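Wavar soft-stop pad kit for two-finger grippers

Replacement finger pads, slip switch and lead
Made by Flemico. Pack of 4 pads. In stock, sent out from our own shelves.

Hello, Jingyi Shi here, I look after the gripper bits on this site. I've put more of a write-up on this page than usual as I had a fault with my first set, and a few of you have written in with what sounds like the same one. Read the bit about the spring clip before you order, please!

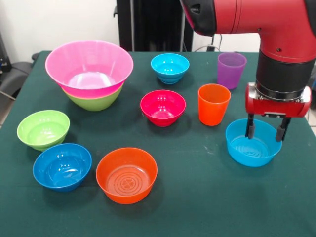
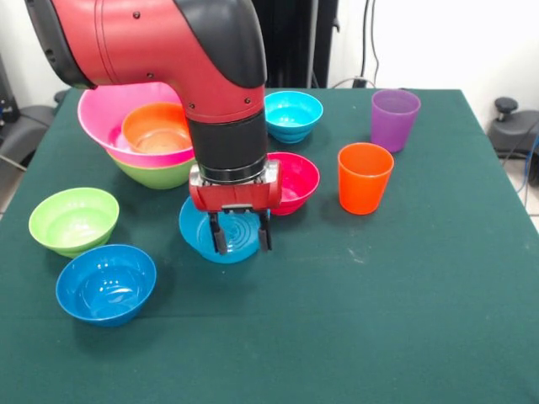 Bowl work on the green cloth, with the fingers down at a blue bowl both times.

What went wrong

We do a lot of plastic bowls and cups. They're light, they're shiny, and the thin rims are a pain. The job is dull enough: pick up a bowl, put it in the stack, go back for another. I had the old hard pads on for ages and they were fine on boxes and blocks, but on a bowl rim they'd let go halfway up and the bowl would go skating off across the table.

So I fitted the Wavar kit one evening, ran it, and it was lovely for 89 lifts. On the next one the gripper closed, the controller said it had hold of something, and up it went with nothing in it. Then it opened over the stack, dropped its imaginary bowl and went back for the next. It did this over and over, quite happily, until I walked in with a cup of tea and hit stop.

That's annoying with a bowl. With something heavy it's a safety matter, and so is the other way round, which I had the next morning: the switch stuck the opposite way, so the gripper thought it was empty and kept squeezing. It split a rim. I had my hand near the table at the time (I shouldn't have, I know) and I've been a lot stricter with myself since.

The cause

It was the little spring clip that holds the slip switch to the back of the pad. On the early kits the clip was a touch too long. If you did the screw up hard it bowed, and the switch sat half pressed. A bit of warmth from a long run and it would stick one way or the other. I swapped the pads, the lead, even the Ren control box before I thought of looking at the clip, so that's most of a day I won't get back.

Ksawery Wasilewska at Flemico was very good about it. I sent the whole lot back, he put it on their test bench and had it sticking after 108 closes, and they changed the clip. The new one is shorter and has a bent tab at one end. Everything we send out now has the new clip in it.

How to tell which one you've got

Look at the clip from the side. Bent tab, new one, carry on. Flat at both ends, old one, and please stop using it. Don't try to trim it with snips, I tried that too and it just left a sharp bit that rubbed through the lead.

If you bought from us and yours is flat, send me your order number and I'll post you new clips free. You don't need to send the old ones back. If you bought it somewhere else, write to me anyway and I'll see what I've got in the drawer.

Fitting

Power off at the wall, and take the plug out. I don't trust the stop button for this, it holds the arm but leaves the fingers live on some set-ups.

Take the old pads off and wipe the fingers down. Grease is the enemy here.
Hook the tab of the clip in first, then bring the screw up finger tight.
Quarter turn with the driver. Stop there!
Plug the lead into the control box with the notch facing up.
Press the pad with your thumb. You should hear one click going in and one coming out. If you only get the first click, back the screw off a little and have another go.

Do the thumb test with the power still off. Then, before you let it loose on a real job, close it 5 times on thin air and check that it reports empty each time. I do this at the start of every session now, and it takes less time than the kettle.

What's in the pack

4 soft pads, grey
Slip switch with lead
Spring clips, new type, with a spare
Screws
A folded sheet of instructions (the drawing on the back still has the old clip, ignore it, they're redoing it)

Will it fit mine?

It fits flat parallel fingers with two screw holes down the middle. It won't go on curved fingers or on anything with a suction cup. The lead goes straight into the Ren box. For the Flomemow box you'll want the adaptor, sold separately, and you'll need to turn on "slip input" in the settings or the switch does nothing at all and you'll get no warning that it's doing nothing. I've asked them to change that.

What I think of it now

I like it. The grip on shiny plastic is miles better than the hard pads and it's much kinder to thin rims. I'd still not leave it running in an empty room, and I'd not use the slip switch as your only safety stop, it isn't meant for that and Flemico say so on the sheet. Keep people out of reach while it's moving and keep a proper stop button where you can get at it.

The pads do wear. When the pattern on the face has gone smooth, change the pair together. Spare pads are listed separately under gripper spares.

Returns: unused kits come back to us for a full refund. Faulty ones, used or not, just write to me first so I can ask you about the clip.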